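Is it worth leaving a steady job at a big company for a startup with 14 people?

Posted in Careers > Changing Jobs
Tags: startup, equity, notice period, web development

Bradley Sedgwick

I've been a back-end developer at Garside for long enough to have outlived three logos. I maintain an API that other teams complain about, I sit in a meeting where we plan the next meeting, and the pay arrives on time. The dental is excellent.

Now I have an offer from Skiltley, which makes scheduling software for small clinics and has 14 people, two of whom are called "Head of" something that has no body yet. Base pay is 12 percent lower. To make up for it they're giving me options, and when I asked what the options were worth, the founder drew a curve on a napkin. It went up.

I'd be starting in September. I like the people and I would get to build things again, but I have a mortgage and I'm not 24. Has anyone made this move and not regretted it? Or regretted it in a useful way?

3 replies, sorted by oldest

Elżbieta Witkowska

I went from Lanberg (400 people in my building alone) to a startup called Grirora, as employee number 29. I stayed until the money ran out, then got a better job than the one I'd left. So put me down as a yes, with bruises.

The work was wonderful for the first year. I wrote the billing system, broke the billing system, and answered the phone when customers called about the billing system. You learn quickly when the person who is angry has your direct number. At Lanberg I would have needed a ticket and a manager's blessing to rename a column.

The options came to nothing. Treat yours as a scratch-off ticket that somebody stapled to your contract. If the base pay alone doesn't cover your mortgage and groceries, the napkin won't either.

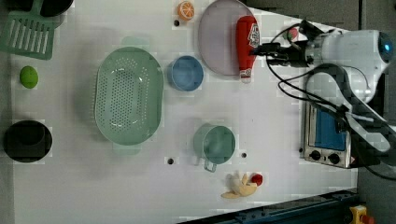 What I'd ask before signing

How many months of cash do they have at the current rate of spending? A founder who won't give you a number has given you one.

What percentage of the company do your options represent? "Ten thousand options" means nothing until you know how many there are in total. Ask for the exercise price too, and how long you get to buy them if you leave. Mine gave me 90 days, most of which I spent reading the document that told me so.

Who quit in the past year, and can you talk to one of them? Buy that person lunch.

What happens to health coverage? Get the plan summary in writing and check the deductible against what you have now. You'll miss that dental.

Also, don't resign from Garside until the signed offer is in your inbox. A friendly phone call isn't an offer.

guest_tomato

Startups are all scams, stay where you are. My cousin worked at one and they paid him in beanbags.

Bradley Sedgwick

Thanks, Elżbieta. I asked about the cash and got an answer in months, with a spreadsheet, which was more than I expected after the napkin. Still waiting on the option percentage. No beanbags have been mentioned so far.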